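Emil Wyss has picked up the same water bottle often enough to have opinions about it. "It's a terrible bottle," he says. "It rolls. The robot is going to hate it, so it goes in."

Wyss runs collection at Strebel, a small outfit in Basarbridge that gathers examples for learning systems. The job is to do ordinary things, over and over, while wearing a camera and holding a gripper in each hand, so that a machine may one day do them without being asked. His mum has been told he works in computers.

When we speak, the team has 2,105 recordings from the Basarbridge room. Of those, 1,303 have been kept. I ask what became of the others.

"People scratch their nose," he says. "You've got a gripper in your hand, you've forgotten, and up it goes. Or they finish the task and wave at someone. You don't want a robot that waves every time it puts down a cup. Well, I wouldn't mind. The client would."

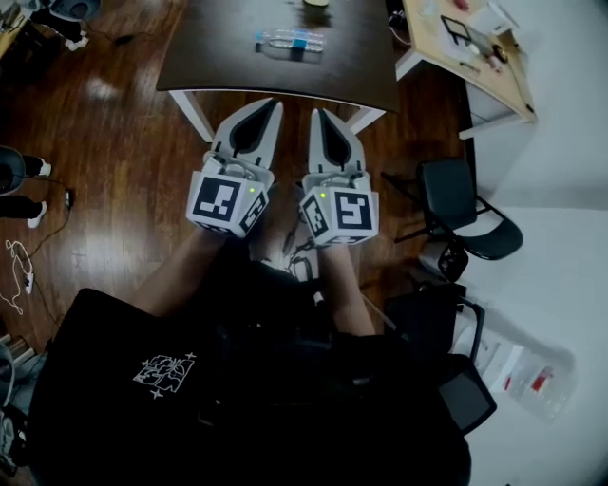
Grippers open, bottle on its side: the collector's view of the table.

The black-and-white squares on the housings let the software work out where each gripper is, provided the camera can see them. New collectors tend to turn their wrists the way they would at home, and the squares go out of view. Wyss gives them an afternoon to get over it.

"They slow right down at first and go all graceful, like they're handling museum pieces," he says. "I tell them to be a bit ruder. Grab it like you're thirsty."

A shift is 6 hours with breaks, and he takes his own turn along with everyone else. His forearms, he says, have never looked better — his handwriting has gone to pieces.

The next site is Tetstead, in October, where the tables are a different height and the light is worse. Wyss is pleased on both counts. He had hoped for Simville as well, but the room on offer there had carpet, and he's still arguing for it.

"Real people have carpet," he says. "They drop things on it. I've got a whole list of things I'd like to drop."

The bottle is going to Tetstead too.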